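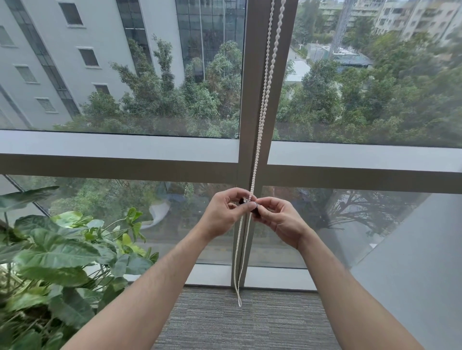
Endaseo Chain and Cord Set

First-person recordings for bimanual manipulation research

Catalog section: Thin, dangling and annoying objects

Robots have become quite good at picking up blocks. Blocks stay where they are put. A beaded blind chain has other ideas, and the Chain and Cord Set is for labs that would like their policies to meet one.

The set holds 2,000 head-view recordings of people handling blind chains, pull cords and the small plastic parts that live on them. All of it was collected in ordinary offices in Ulville and Okesstead, with window glare and potted plants left in.

What you get
2,000 recordings, 30 frames per second
6 task families, from finding the chain to seating a part on it
Left and right hand labels, with contact start and end marked
A held-out split from the Okesstead offices

What we found
Halldóra Frandsen's group in Lund trained the same policy with and without the set. Adding it helped most when both hands had to hold one small part. It did very little for long cords that swing, and we would love to sell you a fix for that. Reflections on glass still fool the depth estimate, sometimes with great confidence. The method note by Elínborg Ragnarsson covers the failures at more length than the successes.

Licensing
Single lab license: 3,000 credits. Teaching use is free on request. Blind chains are not included, but your building probably has some.

Page updated 8/5/26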